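Clutari 6 review: grasp planning with a wrist camera

Clutari is the planning and control package from Berkar. It reads a wrist camera, proposes grasps, plans the arm's path and gives you a console to watch it all in. A single-arm license is $2899, with updates for a year at $600 after that. I have been running version 6 on a two-finger gripper since it came out.

Setup took an afternoon. Most of that went on the self-mask, the step where you teach the software which pixels belong to the gripper. The fingers and the housing take up a lot of the view on a wrist mount, and version 5 kept planning around them as if they were obstacles. The new mask tool lets you open and close the fingers while it learns the outline.
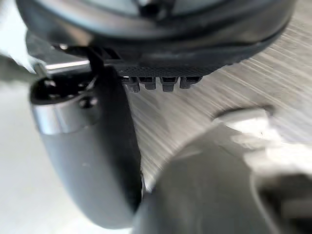 Bare metal is still the weak spot. Bright patches come back as holes in the depth map or as small bumps that don't exist, and the planner believes both. There is a glare filter in the perception tab. It helps, but it is off by default and the manual gives it one line.

Dishes are a fair test because they mix easy and hard things. A matte bowl segments cleanly. The rack under it does not - thin chrome tines close together come out as a solid block one moment and gaps the next. I ended up drawing a keep-out box over the rack by hand.

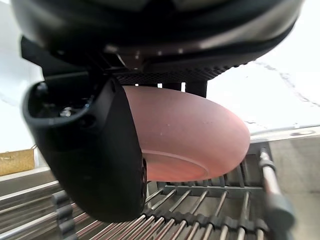
M. Ballden

Planning speed is good. Most paths come back before I have looked up from the keyboard, and canceling one stops the arm cleanly. I did have 10 console crashes, all while scrubbing through a recorded log. The controller kept running each time.

Larger things are handled differently. When an object won't fit in the view, Clutari joins several looks into one map, and you have to move the wrist slowly or the pieces don't line up. Striped or patterned floors confuse the matching too.
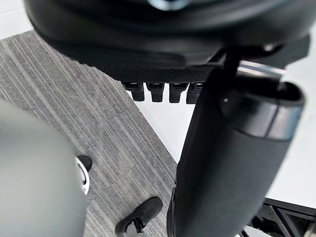 Lowering the speed limit to a third fixed most of it for me. Export to the Tang simulator works, though finger widths have to be typed in again on the other side. Support answered my ticket on that and said a fix is planned for November.

I would buy it again for tabletop work. For shiny racks, get the trial first and leave time for tuning.

Posted September 2021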